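Who Wipes the Big Table?

By Lemlem Tefera

Shared tables in open-plan offices are cleaned on a schedule written for floors. I think that schedule is wrong, and the fix is cheap.

A floor collects dirt evenly along the routes people walk. A meeting table does not. It gets a coffee ring at ten, crumbs at noon and pen marks by four, all within arm's reach of the chairs. One evening pass deals with residue that has had hours to set. On a white surface the marks also show, and people begin to avoid those seats.

My proposal is a sponge per table, replaced on a fixed date, and a rule that whoever books the last slot of the morning wipes down. Fuad Tufa, who manages our supplies, objects that open sponges end up in the kitchen sink within a week. He is right about that – so keep the spares wrapped and put out one at a time. Shape matters less than people claim. A block covers flat area faster; a round one is easier around a grommet or along a panel seam, where grit settles.
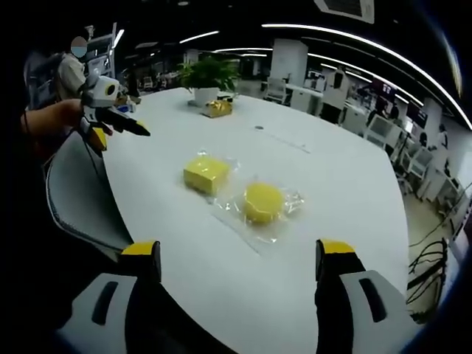
Two sponges, block and round, still wrapped, on the oval table.

The plant can stay. Lift the pot when wiping, and dry the spot before it goes back.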